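The Clenden food shelf wants more fresh produce and fewer cans, and on Friday it asked the public to pay for the switch. The pitch is a $2,560 drive called Fresh Start, with the money going to coolers and a weekly order from Groseo, the grocery wholesaler on Holmgren Road. Whether the sum is enough is another matter.

"We can do this by the end of June," said Sioned Nicholas, who runs the shelf. She told the meeting that 265 households now pick up a box at least once a month and that many of them have asked for fruit and vegetables by name.

The flyer handed out at the door says the drive will put "fresh food on every table." Divide the goal by the number of households and each one gets less than ten dollars, before a single cooler is bought. Asked how that works, Nicholas said Groseo had agreed to a reduced price. She did not have the price with her. A call to Groseo's office was returned by Vinzenz Kofler, a sales manager, who said the discount was "still being talked through."

The shelf has been down this road before. Two years ago it raised $600 for a produce cart that was supposed to visit the Okano Apartments every other week. Tenants remember it coming twice. Nicholas said the cart lost its driver and the money left over went into general supplies. No report on that spending was ever sent to donors, and several in the room said they would have liked one.

"I gave then and I'll probably give now," said Abelardo Muñoz, a retired bus mechanic who has lived at Okano for eight years. "But I want to see a receipt this time."

Shufen Fang, who teaches a cooking class at the branch library, was more hopeful. She said her students already know what to do with fresh vegetables and mostly lack a cheap place to get them. She has offered to hold one class a month at the shelf if the coolers arrive — a promise that at least costs donors nothing.
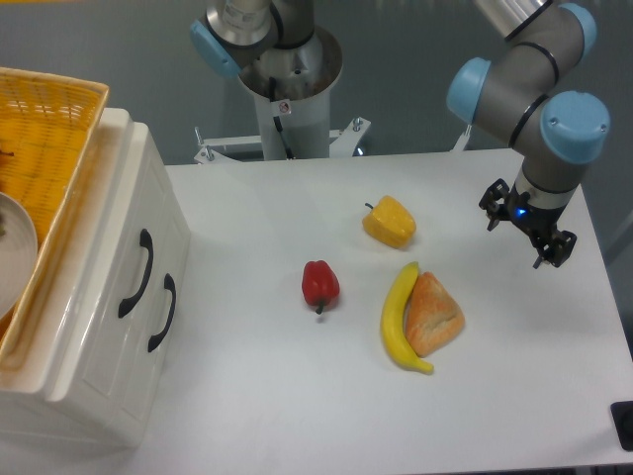
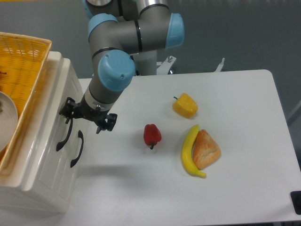
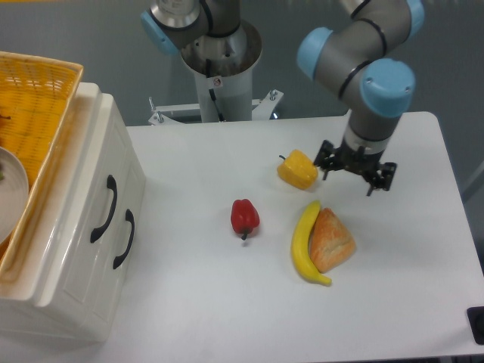

What would go in a Fresh Start box is the least settled part of the plan. The flyer promises "seasonal variety," and that could mean almost anything. A yellow pepper, a red one and a banana, like those on the white table, would be a decent start for one person's week, but it would not feed a family, and Nicholas would not say how many pieces each box would hold. She said the list would depend on what Groseo has in stock.

Ylva Lunde, who keeps the sign-in desk on pickup days, pointed out that the shelf has a single outlet on the wall where the coolers are meant to go. The building's landlord has not been asked about adding another. Nicholas called that "a detail." It may be an expensive one, and the budget on the flyer has no line for electrical work.

Donations are being taken at the shelf during pickup hours, and checks should be marked "Fresh Start." Nicholas said she will post a full list of costs on the front door once the discount is final. She gave no date. Anyone who wants to see the figures before giving can ask for them at the desk.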